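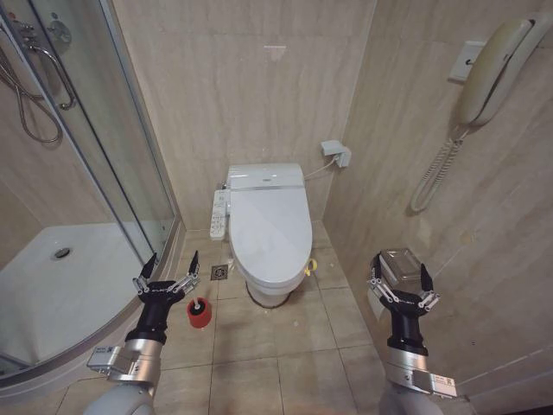
Lenka Zelenák wants to know if she can skip turning the water off when she takes the bidet seat off to clean under it, and the short answer is no, please don't. Her other question was how often. Every 6 weeks is what I do. Longer in winter maybe.

So, the whole bathroom, the way I do it. Takes me 35 minutes if the shower isn't too bad. Small room, tile floor, glass shower in the corner, electric seat on the toilet. If yours has carpet I can't help you.

What you need
Rubber gloves
Two cloths, different colors, one is for the toilet ONLY
Soft sponge (no scouring side, it scratches the seat)
Dish soap
White vinegar in a spray bottle, half water
Old toothbrush
Bucket

1. Clear the floor
Brush holder out, mat out, trash can out. Empty whatever is sitting in the bottom of the brush holder into the toilet. Gross but quick. Rinse it, leave it upside down in the shower tray for now.

2. Spray the shower glass
Vinegar mix on the glass, all the way down. Curved panels drip more so start at the top. Not on natural stone!! If your walls are real marble and not just a marble pattern, keep vinegar away from them, use plain dish soap. Leave it 6 minutes and go do the toilet.

3. Unplug the seat
Always first. Dry hands. Pull the plug by the plug and not by the cord, then drape the cord up out of the way so it doesn't end up in your bucket.

4. Water off
Little valve down by the base of the toilet, on the supply line. Quarter turn on mine, yours might be the kind you turn a bunch of times. Dont force it. Flush once to drop the tank.

5. Seat off
Most have a release button on one side and slide forward. The hose only has so much slack so set the seat down gently on the bowl rim, tilted. Wipe the mounting plate with the toilet cloth and soapy water. This is where all the yellow stuff hides. Toothbrush along the edges.

6. Wipe the seat
Damp cloth, bit of dish soap, wring it out hard. Side panel with the buttons gets a barely damp cloth and nothing sprayed on it, ever. I killed a Sastum remote that way. Lid, hinge, underside, done. No bleach on the plastic.

7. Seat back on
Slide till it clicks. Tug it. Water on slowly, look for drips at the hose, wait a minute, look again. Then plug in.

8. Back to the shower
Sponge the glass top to bottom, rinse with the hand shower. Toothbrush in the bottom corners of the frame and round the door handle. Squeegee if you have one, I use a cheap Wurnberg one and it's fine.

9. Drains
Lift the grate on the floor drain. Hair out, into the trash, not down the hole. Scrub the grate both sides. Same for the shower drain. Pour a full bucket of clean water down the floor drain after, it needs water in the trap or the room starts to smell.

10. Walls and the phone
If you have a bathroom phone, wipe the handset and run the cloth down the cord, the coils are full of dust. Barely damp.

11. Floor
Back wall toward the door. Regular mop, dish soap, one rinse. Corners behind the toliet by hand.

Put the brush holder back once the floor's dry. Cloths straight in the wash, hot.

Grout is a seperate page, still writing it.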